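Workshop Tips: Getting Along With the New Gripper on the Bench
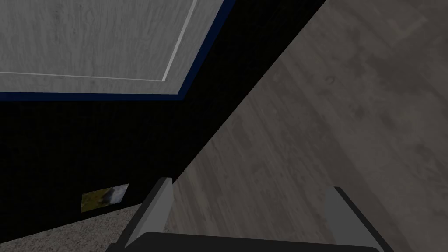
Both fingers open, nothing between them, seen in simulation.

We started trying out our gripper moves on screen in May, before anyone at the Flestbridge shop had to stand beside the real arm, and I'd do it that way again in a heartbeat! You get to make your silly mistakes where they can't dent a cabinet door. These are the things that helped us most.

Start every program with the fingers open and empty. We check that first on screen and again at the bench. Said Gaber wrote it on a strip of tape and stuck it to the control box, and it has saved us a lot of head scratching.

Look at the room from the gripper's side. A tilted wrist makes floors and walls run off at odd angles, and you can lose track of which way is down. Pick one straight line, like where the floor meets the wall, and steer by that until your eye gets used to it.

Give the arm the dull jobs first. Ours loads hinge plates, 642 of them in a long shift, and the people who used to do it now fit and adjust doors – the part of the work they were always good at. My wrists feel better too.

Keep a paper notebook by the screen. Write down every stop, even the short ones, and who cleared it. After 12 shifts we could see that most of ours came from one badly stacked tray (my tray, sorry).

Let the bench crew name the moves. "Grab from the blue bin" is easier to shout across a room than a program number. Hamdia Mersha renamed the whole list over one lunch break and the new people picked it up in no time.

Swap seats. Everybody here gets a turn at the screen, seven minutes or an hour, whatever the day allows. A few of us were nervous about it, me included, and now there's a bit of a line for the chair.

Wipe down the finger pads at the end of the shift with a dry, lint-free cloth. Sawdust gets into everything – if parts begin to slip, clean the pads before you touch any of the settings.

Next month's page will cover labeling trays so the night crew can read them.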